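Filed under: Craft and Making, Textile Studies

3.2 Finishing and storage of small stitched pieces

Completed embroidery often stays unframed for years. We asked members of three stitching groups, in Korness, Vakberg and Daza, how they finished small counted-thread work and where they kept it afterwards. Most pieces had fewer than 3,000 stitches and were made from free charts. Hanging ornaments were the most common finish, ahead of flat mounts and pincushions. Members in Vakberg preferred laced card – a method taught at their Sunday meetings – while those in Daza used glue. 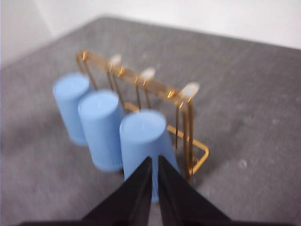 Figure 7. Gold-coloured wire mug rack on a grey tabletop.

Display at home was mostly seasonal. Ornaments came out in October and went back into boxes after the winter holidays. Nine members kept theirs out all year, usually in a hallway or sewing room. Fading was reported more often for overdyed threads than for plain cotton, though we did not test this. The Dikine chart set, which all three groups had stitched, is treated separately in Section 4.

3 comments · 9 shares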